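Print this thread | E-mail this thread

We use cookies to remember your settings. Accept | Manage

Sun 15 May

Ok so I'm finally home from Semcombe and people keep asking me if it's worth the trip, so I'm putting it all in one thread and then I can just send the link. Long one, sorry!

Short answer yes. Go. Slightly longer answer: go, but bring shoes you can walk uphill in, and do not plan anything for your first afternoon except sitting down.

Getting there: the train drops you on the wrong side of the river. Everyone gets off looking for the town and the town is over there, on the hill, looking back at you. There's a bridge but it's a long way around with a suitcase. Take the little ferry.

The ferry is called the Vestia and I loved her. Green paint, wooden benches, a bell that somebody rings a lot more than they need to. You pay on board and it's coins only (I had to borrow from the lady next to me, thank you, lady).

She stops running at 6 in the evening, so if you're on a late train you ARE doing the bridge. I watched a family learn this in real time and it was not a happy family.

I stayed at the Ellis, on the street that goes up behind the fish market. Small place, breakfast included, stairs like a ladder. My room had a view of roofs and one very rude seagull. I'd stay again, but ask for the back if you like sleeping past dawn - the market sets up early and they throw the crates around.

Breakfast at the Ellis is toast, eggs, and a plum jam I have been thinking about ever since. They don't sell it. I asked. Then I asked again on the last day.
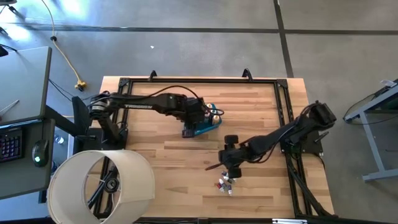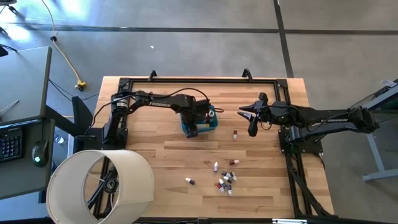
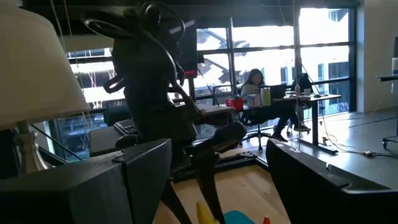
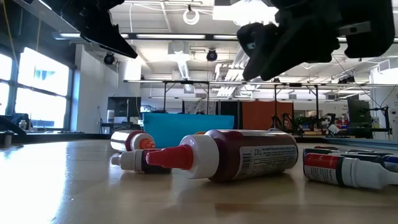
Light wood in all four.

Old town! You can do it in a morning if you don't stop, but you'll stop. The church at the top has 1518 cut into the stone over the side door and you can put your hand right on it, which I did, because I'm like that with old stones.

It's 100 steps from the market cross up to that door. The bakery has a sign with the number painted on it and sells you a bun at the bottom "for the climb." I respect that as a business.

Inside the church it's cool and dim and smells like candles. There's a painted ceiling over the choir with what I think are herons on it. Drop something in the box on your way out, the roof fund looks like it needs it.

Going down the other side takes you along the old wall, and this was my favorite walk of the whole weekend. Fig trees growing out of the cracks, laundry lines, cats on everything. I had it all to myself after lunch.

Food. Most places on the harbor front are fine and cost too much. Go one street back. I had fried sardines on a paper plate with a whole lemon and ate it on a wall, and that was the best meal I had there.

Now, Womance. It's a secondhand bookshop with a coffee counter, and yes it's nearly all love stories, floor to ceiling, and I went in to laugh and came out with 3 paperbacks. The coffee is strong and they let you sit as long as you like. Closed Mondays.

If it rains (it did, Saturday, sideways) then Womance and the tiny harbor museum will get you through an afternoon. The museum has a model of the harbor with little lights that come on when you push a button. I pushed it more than a grown woman should.

Things I'd skip: the road train. It goes around the parking lot, up to the viewpoint and back, and the recording is so crackly I only caught the word "herring." The viewpoint itself is great, just walk it.

When to go: May was lovely, warm in the sun, sweater at night. The woman at the bakery told me August is packed and you can't get a seat on the ferry, so I'd stay well away then unless you like lines.

Money: bring some cash. The Ellis takes cards, the bookshop takes cards, the sardine window absolutely does not.

Someone asked if one night is enough. I'd do 3. The first one you're tired, and the last one you're already folding things.

Going to go unpack now. If anybody knows how to make plum jam with a bit of something spicy in it, my replies are open.

Contact | © All posts belong to their author | Back to top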